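How to Run a Simulated Grasping Demo at an Open Day

Updated 2025-01-03

We put on a grasping demo at the Gudska open day last April. It ran on one laptop and one large screen, with the arm, the gripper and the table all in simulation. These are the steps we followed, with the changes we would make next time. You will need a simulator that can load a gripper model, a few household objects, and a person who is happy to talk for long stretches.

1. Pick one task and keep it short

Our first plan had the gripper clearing a whole table. It took too long, and people walked off before the end. We cut it down to one action: take hold of a handle, lift, put it back. Visitors understand a handle right away. They know where they would put their own hand, so they can judge what the gripper is doing without much help from you.

If you have time for a second task, keep it in a separate file. Switching scenes is easier than resetting a long one.

2. Prepare the scene files

Save the start position before you do anything else. We kept ours in a folder called Doda, with one file per scene and a plain text note giving the view, the object and the gripper opening. Make a copy of the folder on a USB stick. Ours got used.

Set up the lighting so that the gripper fingers stand out from whatever is behind them. A black gripper against a dark object is hard to read from the back of a room. A pale object works better.

Turn off anything that draws on top of the view, such as contact points and axes, and bind it to a key. You will want it later for the people who ask.

3. Rehearse the approach

Run the approach 200 times with small changes to the object position and log each result. We did this over two evenings. The log is worth keeping open on a second window during the demo, as visitors often ask how reliable the thing is and a real answer goes over well.

Look through the failures and choose one to show. We used a run where the fingers closed too high and the object tipped. People stayed longer for that than for the clean runs.

4. Choose where to pause

Stop the simulation when the fingers are on either side of the handle and do your talking there. Put the view in close. On the big screen you want the finger pads and the handle between them, with enough of the body behind to show what is going to be lifted.

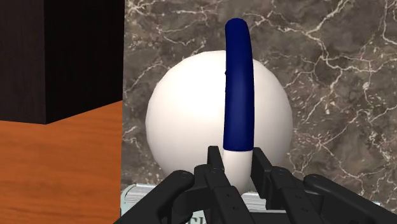
Ruba Jaber wrote to us afterward that the pause was the part she remembered, but that we should have let people guess first whether the grip would hold. She also thought the talk about finger force went on too long for the children, and that one sentence and a second run would have done the job.

We agree on both points. The order we would use now is: pause, ask for a show of hands, run it, then explain. Keep the explanation to what the group just saw. If the object slips, say which way it went and what you would change, such as a lower grip or a slower lift.

5. Let visitors take a turn

Give them one control only. We mapped the gripper height to a slider and left the rest fixed. With two or more controls, people spend their turn finding out which is which. Set limits on the slider so the fingers can't be driven through the table — the simulator will allow it, and then the objects fly off.

Put the reset on one large key and label it. Allow five minutes per group, with the next group watching.

6. Handle the common questions

Is it real? Say at the start that it is a simulation, and say it again when new people come in.

Would it work on a real arm? Explain that friction, weight and small errors in position are all harder outside the computer. Issa Hijazi took this question most of the day and kept a rubber jar opener and a smooth mug on the table to make the point about friction.

Why a gripper with two fingers? It is simpler to control and to model, and it copes with a lot of ordinary handles.

7. Pack up and write it down

Export the log before closing the simulator. Ours had 243 visitor runs in it, and we nearly lost them when the laptop started an update. Note which scene each run used, because the file names alone won't tell you a month later.

Check the screen cable and the power strip against your list. The adapter we left behind in the Hakim room has still not come back.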